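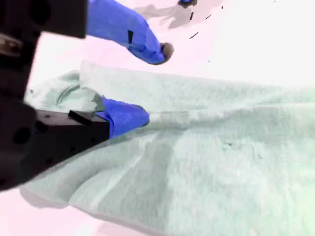

Kadri Siliņa wants it on record that candle wax on drawer runners is a bad idea, that it goes gummy by July and collects every crumb in the kitchen, and that I should take the tip down. Not taking it down. But fair point about the crumbs, so it's amended below.

Sticking, squeaking, wobbling and stripped — the small fixes list
Updated 5/19/25

Same list as before with the dead stuff cut and the reader mail worked in. No order to it. Use your browser search.

DRAWERS THAT STICK

Wood on wood: take the drawer out, flip it over, look for the shiny spots. Shiny is where it rubs. Sand those and only those, 120 grit then 220, wipe off the dust, then wax. Plain white candle, rubbed on hard, buffed with a rag. The buffing is the part I left out last time and it's why Kadri has crumbs. You want a film you can't see. If you can scrape it up with a fingernail it's too much.

Paraffin or a bar of canning wax works too. Bar soap works for a week and then draws damp, so skip it.

Drawer only sticks in wet weather? Leave it alone until the heating has been on for a month. If you plane it down in April you'll have a sloppy drawer by Christmas. I did this to a whole dresser.

Metal slides: vacuum first, brush nozzle, both sides. Then dry lube, the PTFE kind. Not cooking oil. People keep writing in about cooking oil. It turns to varnish.

Slide jumps off its track when you pull hard: usually one screw at the back has walked out. Check that before you buy new slides. Measure the slide closed, not open, if you do end up buying.

Drawer bottom sagging: pull it out, slide the panel out of its groove if the back allows, turn it over, slide it back in. Thin bottoms take a set in one direction. Good for another few years. A bead of wood glue along the underside of the groove helps but then you can never take it apart agian, so think about it.

SQUEAKY HINGES

Pull one pin at a time. Door stays hung. Tap up from below with a nail and a small hammer, pin pops up, pull it with pliers. Wipe off the black gunk, steel wool if it's rusty, thin coat of petroleum jelly, back in. Then the next one.

Spray oil is fast and drips down the paint and the squeak is back in a month. Fine if company is coming in ten minutes.

Still squeaks after greasing? It may not be the hinge. Put your ear to it. Door edge rubbing on the stop makes the same noise. So does a loose hinge plate.

Pin is bent: roll it on the counter, you'll see. New pins are sold loose at most hardware stores, bring the old one with you because the diameters are close but not the same.

DOORS THAT RUB

Top corner on the latch side rubs — tighten the top hinge screws. Solves most of them. If the screws just spin, go to STRIPPED SCREW HOLES.

Still rubbing: swap one of the top hinge screws for a 3 inch one, the one nearest the stop, so it reaches the stud. Go slow at the end, it will pull the whole jamb over and you can overshoot. Quarter turns. Shut the door, look at the gap, quarter turn again.

Rubs at the bottom on carpet: that's a saw job. Mark it with the door closed, score the line with a knife, tape over the line, cut. Seal the cut edge. I didn't on the bathroom door and it swelled up like bread.

Door swings open by itself: hinge pin again. Take out the middle one, lay it across a gap between two boards, hit it once. Once! Slight bend, tap it back in, friction holds the door. Two hits and you'll be fighting it all afternoon.

STRIPPED SCREW HOLES

Toothpicks and wood glue. Pack the hole tight, snap them off flush, let it dry overnight, screw back in by hand. Everybody knows this one. What people get wrong is not waiting.

Bigger holes: a golf tee, or a short piece of dowel. Drill the hole out clean to match, glue, tap in, saw flush, new pilot hole. For hinges on a heavy door I go straight to dowel.

Chipboard cabinets — toothpicks are only so-so. Soak the hole with thin wood glue first and let it drink, then come back next day and fill. Or move the hinge plate up half an inch and drill fresh.

Kwesi Bawa uses matchsticks, heads cut off, and says the square shape grips better than a round toothpick. Tried it on a cabinet door. Held fine, so did the toothpicks on the other door. Use what's in the house.

Screw head chewed up: wide rubber band over the head, push the driver in hard, turn slow. Works maybe half the time. Next step is a bit one size up, tapped in with a hammer. Last step is an extractor, cheap set is okay, run the drill in reverse and keep it straight.

WOBBLY CHAIRS

First find out if it's the chair or the floor. Move it. Turn it ninety degrees. I've glued a perfectly good chair.

Loose rung: get the old glue out. New glue over old glue does nothing. Vinegar, warm, dripped into the joint with an eye dropper, wait, wiggle, scrape. Let it dry a full day. Then wood glue on both parts and a clamp. No clamp, use rope: loop it around the legs twice, stick a wooden spoon through and twist until it's tight, tuck the spoon behind a rung.

Rung is too thin for its hole now: glue a thin shaving around the end, plane shavings are ideal. Strip of cotton cloth soaked in glue works too, old trick, ugly, you won't see it.

One short leg: felt pad on the short one, don't saw the other three. You will end up with a footstool.

Bolted chairs (the flat pack kind): tighten all the bolts halfway with the chair upright on a flat floor, sit on it, then tighten the rest of the way. Do it again in a month. Put the hex key in an envelope and tape it under the seat. Best thing on this page probably.

TABLES

Wobble on an uneven floor: rotate the table before you go folding up cardboard. A four legged table will often find a spot within a quarter turn if the legs are even.

Legs with a hanger bolt that won't stay tight: one wrap of plumber's tape on the thread. Not three.

Extension leaf won't slide: same as drawers, wax and buff.

White ring on the top from a mug: hair dryer on low, keep it moving, wait for it to fade. Then a little oil. If it's a black ring that's gone into the wood and you're refinishing, sorry.

CUPBOARD DOORS

European hinges have three adjustments. Front screw moves the door left and right. Back screw moves it in and out. The ones on the plate go up and down. Do a half turn on one screw and look. People turn all of them and then can't get home. Take a phone picture before you start.

Bang when they close: clear stick-on bumpers, top and bottom corner. Clean the spot with rubbing alcohol first or they end up on the floor by the weekend.

Magnetic catch too strong: layer of masking tape on the plate. Too weak: clean it, there's usually a greasy film, and then shim the plate forward with a washer.

Paint stuck shut: run a utility knife around the whole edge, fresh blade, before you pull. Then rub wax on the edges where they meet.

SANDPAPER, GLUE, BITS AND PIECES

Sandpaper on the back with duct tape lasts longer on curves. Tear it against a hacksaw blade screwed to the bench edge.

Glue bottle clogged: screw in the tip instead of a nail. Leave a screw in it. A nail rusts and slides out, a screw you can turn.

Wipe wet glue with a damp rag or leave it till it's rubbery and peel it off with a chisel. The damp rag smears it into the grain and you'll see it under stain. I mostly peel.

Stuck jar of screws, lid rusted: tap around the rim with a spoon handle, rubber glove, turn.

Super glue, opened: upright, in a jar with a lid, with one of those little dry packets from a shoe box. Fridge is fine if it isn't near food.

Masking tape where you want to drill tile. Stops the bit from wandering. Start slow, no hammer setting.

Drilling to a depth: tape flag on the bit. When the flag sweeps the dust away you're there.

Catching dust under a drill hole: sticky note, folded, stuck on the wall just below.

Keep screws from a project in a muffin tin in teh order they came out. Or push them through a piece of cardboard with a sketch of the thing on it, which is better if you have cats.

FROM THE MAIL

Paula Chiriac asks about soft close slides that have stopped being soft. It's the damper and they can't be refilled. Some makes sell it seperately and it clips on. Look for a number stamped on the side of the slide.

Vaida Jõgi: graphite from a pencil for a sticky lock. Yes. Rub the pencil on both sides of the key, in and out a few times, wipe the key. Don't use oil in a lock, it holds the dust.

Somebody with no name: what about floors that squeak. Different page, still not written. Talcum powder in the gap and walk on it, for now.

Rasa Jõgi says the spoon and rope thing broke her spoon. Use a thicker spoon, or a length of broom handle. Stop when the rope hums if you pluck it.

Next time I get to it: windows. Sash cords, rattles, the lot. Send me your window stuff before then, and say if it's wood or vinyl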